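Counter space, four months in

When we moved into the apartment on Sallum Street I wrote a short post about the kitchen and said I would come back to it once I knew how I used it. I have now cooked in it for four months, so I have a better idea.

The kitchen is small. There is one good run of counter, and everything that gets done has to be done there. The last place had a laminate counter with a burn mark by the stove and I never worried about it. This one is white marble with a light gray vein, and I worry about it a lot. Lemon juice etches it. Tomato does too, more slowly. I did not put it in and I would not have picked it, but it is what we have, and the lease has a line about it.

So the first thing I did was buy more boards. I used to own a single plastic one that I hated. Now there is a long bamboo board for bread and vegetables, a light wooden one with a groove around the edge for anything that leaks, and a bigger rectangular board that mostly stays put and works as a landing spot for plates. The one with the groove came from Murakami, the housewares store two blocks over, and it was the only one I paid full price for. The others were either on sale or came with me from the old place in a box marked MISC.

I oil them once a month with plain mineral oil from the drugstore. I used to buy a board wax from Trolent and it was fine, but it left a film that picked up crumbs. The mineral oil soaks in overnight and I wipe off what is left in the morning. If a board starts to look gray and fuzzy I go over it with fine sandpaper first.

The toaster oven took longer to sort out. It is stainless and it is big for this counter. I tried it in the corner, where the door hit the canister I keep rice in, and then next to the sink, where it got splashed. It has been in its present spot since the new year and I think it will stay. The door needs clear space to come all the way down, and I have stopped pretending I can store things in that space. For two weeks I kept a stack of mail there and moved it every time I wanted toast.

I know that having a toaster and a toaster oven is silly in a kitchen this size. The toaster is a plain two-slot and it makes better toast. The oven does everything else: half a tray of vegetables, reheated pizza, a potato. We have turned on the full oven maybe twice since we got here, both times for company. 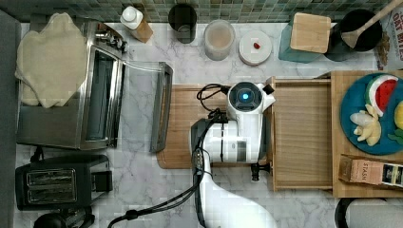
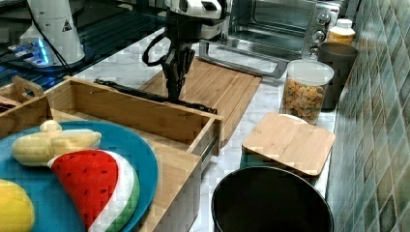

The counter on a normal day. The Stash box is in the first one, the snack jar in the second.

The tea does not have a home yet. I drink it all day, so if I put the box in a cabinet I take it out again within the hour. At the old place I had a tin for it, and the tin did not survive the move. For now the box goes wherever there is room, usually on the big board. I have looked at tins and they are all either too shallow for the bags to stand up or priced like jewelry.

The play food is a different problem. It belongs in a bin in the living room and it ends up in the kitchen by dinner, generally on one of the real plates. The watermelon slice is the favorite. I have tried calling it back to the bin every night and I have tried leaving it alone, and leaving it alone is less work. The pieces wash easily, at least. I put them in a bowl of warm water with dish soap every couple of weeks and let them dry on a towel.

The clear jar with the white lid has been a good change. Cereal and snack boxes were taking up a whole shelf, and half of them had about a handful left in the bottom. Now whatever is small and open gets poured into the jar together, and it gets eaten. I was told this would be confusing. It has not been. The one rule is nothing with a coating that rubs off, after a bad week when everything tasted like ranch.

Things I changed my mind about:

Trays. I thought a wooden tray on the counter was just one more object to move. It does keep small things from spreading out, though. When I need to wipe the marble I pick up one tray and not nine little items. I would look for one with raised sides. Flat ones are only boards.

Towels. I used to fold them over the oven handle, and they slid off onto the floor every time the door opened. I then got into the habit of tossing them on top of the toaster oven, and that is a habit I am trying to quit. The top gets hot. I put up a hook from Tradov by the sink, the stick-on kind, and it has held so far - I use it about half the time.

Small boards. I bought a little square bamboo one for cheese and figured it was a waste. It gets used more than any of the others. It is the right size for one apple or half an onion, and it rinses off in a few seconds.

Tile. The backsplash is little square tiles in a grayish green and I did not like it in the listing photos. I like it now. It hides splashes well. The grout is another story and I go at it with an old toothbrush and baking soda when I am on the phone.

I did price out adding more counter. A rolling cart with a butcher block top runs around 300 dollars for one that does not wobble, and it would block the way to the back door. I also asked for a quote on a proper built-in piece along the other wall, mostly out of curiosity, and that came back at 3290 dollars before installation. We rent, so no.

What I am going to do instead is get the dry goods off the lower shelf and onto the wall, and give that shelf to the two things I move most, the rice canister and the mixing bowls. If that works I can clear another foot or so of marble. I have the brackets already. I need to find out what is behind the paint before I drill, and I keep putting that off.

I have also been asked how I clean the marble. Warm water, a drop of dish soap, a soft cloth, then dry it. No vinegar, and nothing that says it cuts through lime. There is one dull ring near the sink from a glass I left overnight in the first week and I have made my peace with it.

I want the shelves up by the end of March. I still need screws and a level that is not the one on my phone.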